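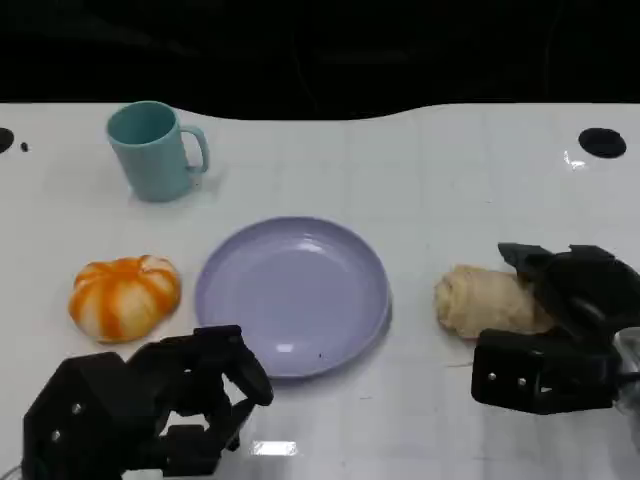
About the Stillbridge cell desk

Stillbridge sets up, maintains and repairs two-arm tabletop cells for labs, training schools and small plants. The company is run by Veerle Aerts from a ground-floor workshop on Stukside. Most of the work is on one type of cell, the Kellis: two arms, a parallel or plate-finger gripper on each, a white work surface and a head camera.

How a cell is set up

The table goes in first. It is leveled at the four corners and again under load. The arms are then bolted down and left powered for an hour before any zero is taken. Joint zeros are set with a pin gauge, one arm at a time, with the other arm parked.

Grippers are fitted last. Each finger plate is checked for play at the linkage, and the side screws are tightened to the value on the cell card. Thread lock goes on the mount screws only. The side panel screws come out at every service and are left dry.

The check layout

Before handover, every cell runs a pick check with household objects. The usual set is a mug, a shallow plate, a striped pumpkin and a bread roll. The plate goes in the middle with the pumpkin to its left and the roll to its right, and the mug stands farther back. The left arm starts beside the pumpkin and the right arm starts close over the roll. The plate is the hardest of the four for most finger settings, as the rim sits low to the table.

A glossy top gives glare, and glare moves when the lamps are moved. Lamp positions are marked on the ceiling rail and written on the cell card. Smudges are wiped off with a damp cloth and no solvent.

Service and repair

Service is due every 812 running hours. The visit covers joint zeros, finger play, cable wear at the wrist, and the camera mount. Finger pads and linkage pins are replaced as a set. We hold 17 part numbers on the shelf for the Kellis, and common repairs leave the workshop within 10 working days.

Arms with gearbox noise are stripped on the Escobar bench, which has its own hoist and a torque logger. A test record is returned with each arm. If a joint fails the backlash test twice, the gearbox is replaced and the old one goes back to the owner on request.

Visiting and contact

The workshop is open to customers by appointment from 9:00 a.m. It closes for stocktaking in January. Please have the cell card number ready when you call, and remove the fingers before shipping an arm. The parts counter is extension 507.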